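Course notes: Planning and Budgeting for Outdoor Mobile Robots
Session 4 — Ground first, machine second
Notes prepared by Vija Lapiņa. Last updated: 13/04/2022

We use cookies to remember your settings. Accept / Manage

In the previous session we made the list of tasks. Now we go to money. Many students begin the budget with the price of the robot, and then they look for a place where it can drive. I ask you to do it in the other order. Write first what surface you have, how long the route is, and where the robot will stand when it does not work.

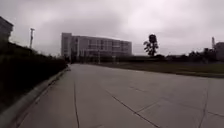 Figure 4.1. Paved area at the Cokelstead site. Note the slab joints and the curb along the hedge.

Concrete in large slabs looks easy, but each joint is a small step for a small wheel. Before you ask for an offer, walk the whole route with a ruler and write down the widest joint and the highest edge. Send these two values to the supplier and ask for a written answer. Kavitha Murthy did this for the Wevelia plan, and one of three offers was withdrawn the next day.

The budget sheet has four lines which are often forgotten:
- ground repair, for example filling of joints
- a dry place for charging, with its own socket
- spare wheels and a spare battery
- hours of the person who goes with the robot in the first weeks

For the exercise, use a ground repair sum of 800 euro and 600 euro for spare parts. The yearly service contract is 90 euro per month. Do not put these together in one line "other" — the reader of your plan cannot check it.

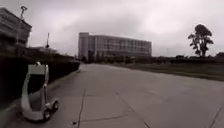 A small wheeled robot can be bought or rented. Renting is more expensive per month, but it is useful when you do not know yet if the route is good. In your plan, compare both for one year and for three years. Include transport, also for the return. If the rental offer from Cerkia has a limit of 100 working hours, write what happens after this limit.

Weather must also be in the plan. Ask in which rain the machine may work, and count the lost days from November separately.

Homework: complete the sheet for your own site, one page. Send it to Pavithra Iyer before the next session. Questions about rental contracts go to Kaisu Nieminen.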